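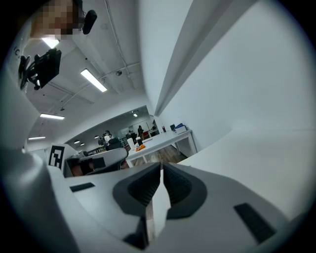
Conduit, fluorescents and the long white beam at Brallier.

Look up

Everybody who rents a big plain room spends the first week on the floor. Where do the tables go, where do the outlets land, who gets the window. Then the money runs out and the ceiling stays the way it was.

At Brallier they went the other way. Ceiling first. Floor, wood, already decent, left alone. The walls got white paint and that was pretty much it for the walls.

The place is 2,585 square feet, one story, behind a tile warehouse. Fernanda Carvalho signed for it in September and spent the first evening flat on her back on a moving blanket, looking at pipes.

"You could tell where every old wall had been," she says. "The conduit goes off at an angle, then there's a box with nothing hanging from it. Somebody had an office there. Somebody had a closet."

She wanted a drop ceiling. Everyone wanted a drop ceiling! It hides the lot. Quote came back, drop ceiling died. What they have now is bare: thin pipes running across pale gray and white, light fixtures in between. You stop seeing it after a day. Or you don't, and you start following one pipe to find out where it goes. I lost a good part of a phone call that way.

About those lights. Fluorescent has a bad name and mostly earned it. The buzz, the green skin, the one tube that flickers over your desk and no other desk. Pao-chu Liu did the electrical work and fought to keep the old fixtures anyway.

"The housings are fine. People rip out good metal and put up something that lasts four years."

So they kept them. New ballasts, new tubes, 46 of them, all one color temperature, which had never once been the case under the last tenant. There had been three kinds up there. One corner pink, says Liu, one corner blue, the middle the color of an old refrigerator. The ballasts came from Cikum, a salvage counter across the river, and the whole box cost $282. Liu still has the receipt in the truck. Showed it to me twice.

Turns off in sections too. The front bank on one switch, the back on another, so that late in the day you can work under the near lights and let the far end go dim. Carvalho likes it best around six, when the back of the room is only a few small lights a long way off.

The white wall is the other thing. Big, blank, no shelves, no clock, and it does half the work of the lighting. Light goes over there and comes back softer. Every visitor suggests something to hang on it. A map. A mural, a large one, from a cousin. Carvalho says no to all of it and has gotten quick at saying no.

The beam she'd have hidden if she could. Long, white now, used to be brown. It took Lau, the painting outfit, up to 16 hours including the second coat and the part where they ran out of primer and had to go back. It shows every footprint of dust, if dust had feet. She's thinking about a pole duster. She has been thinking about it a while.

What went wrong: the echo. Hard floor, hard wall, hard ceiling, you can hear a dropped pencil from the loading door. Liu wants felt panels between the fixtures. Carvalho priced some at Bomisex, which is a fabric supplier and is tired of hearing about the name, and put the samples in a drawer. Gray ones, a sort of oatmeal, one orange that neither of them will admit to ordering.

Heat's okay. Parking is terible. The lease runs another four years and there's a ladder by the back door that was suposed to go home with Liu in October.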